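Last updated: May 13, 2024

Havura Play Shed Group, notes from the spring meeting

I said I'd write these up the same evening and of course I didn't, so if I've got something wrong, shout and I'll fix it at the next one. Seven of us made it, plus a very patient toddler who ate most of the crackers. We started late because the side door at Parken was locked and the key was in my other coat. Sorry again!

Notes from last time

Everyone was happy with them apart from one fix: the hooks we agreed to buy were the wide ones, not the double ones. I've changed that in the folder. The wide hooks still haven't come.

Money

We have a little over $400 left after the bench and the drip trays. I read out the receipts (all two minutes of them) and we agreed to leave the rest alone until the boots are settled. Someone asked whether we could put a bit toward a second hose nozzle, and I think we're all in favor, but it can come out of the fall money.

Boots

This took up most of the evening, as I think we all knew it would. The lending boots have been a headache since December. Kids come in from the mud garden, kick them off, and the next family is on their knees hunting for a left foot in the right size. We went back and forth on whether to have a shelf, a rack or just a better habit.

The case for a shelf is that it's cheap and small kids can reach it. The case for a rack with pegs is that boots go on upside down and grit falls out instead of getting ground into the next kid's socks. I was a shelf person when I walked in and I'm a peg person now, so well argued, whoever brought the mitten analogy. A couple of people still like the shelf and asked me to write that down, so I have.
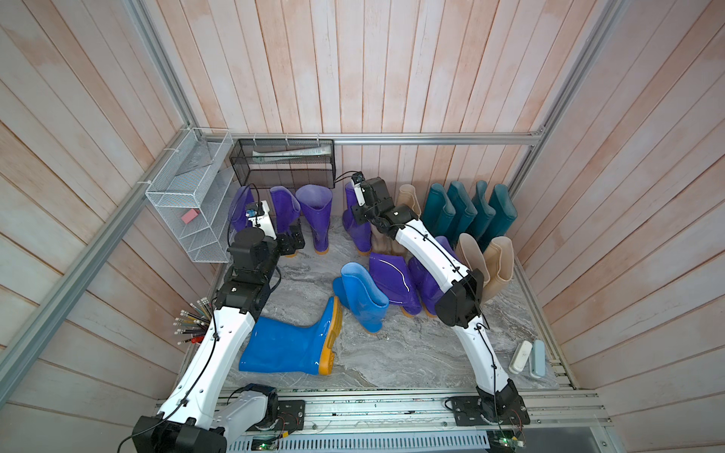 Parken, December

I've pasted in my old winter notes, so it's all in one place. Back then we wanted the boots sorted by color, purples with purples and blues with blues, and I still think it's a nice idea for the little ones who can't read a size yet. The trouble is that color tells you nothing about fit. We've got more than one shade of blue, too, and a glossy bright blue one with a yellow sole doesn't make a pair with a lighter blue one however hard you squint. A boot lying on its side is also a boot somebody will step on, and the tall shafts flop over if you so much as look at them.

Back to this meeting. After a lot of talk we agreed on:

- pegs along the long wall, low enough for a four-year-old
- pairs clipped together at the top with a clothespin until the pegs are up
- size written inside the shaft in paint pen, both boots, every time
- single boots go in the Odd Box by the door, and at the end of summer they turn into planters

I'm weirdly excited about the planters. Marigolds, I'm thinking.

Osar sent a price for a ready-made peg rack that holds 6 pairs. It's handsome but we'd need several of them, and the feeling in the room was that we could make our own with dowels over a weekend. Kioko have offered us offcuts before, so I'll write and ask what they've got lying around. If that falls through we'll look at Osar again.

Cleaning

Short one. Please rinse soles outside and not in the kitchen sink, the drain can't take any more sand. Wipe the insides with a barely damp cloth and stand them open somewhere airy. No heaters! We lost a nice pair that way over the winter and the rubber never went back to its proper shape.

Open garden afternoon

It's going ahead, with soup if it's cold and lemonade if it isn't. We need more small sizes on hand, so if your kids have outgrown theirs, bring them along, any color. I'll do the sign for the gate. We didn't get to parking and it'll have to go on the next list.

Anything else

The gate latch is sticking again. There's a green umbrella in the shed that's been there for ages, so claim it or it goes to the thrift store.

We finished at half past eight. Next meeting is at Parken again, same room, and I'll bring the key and the paint pens.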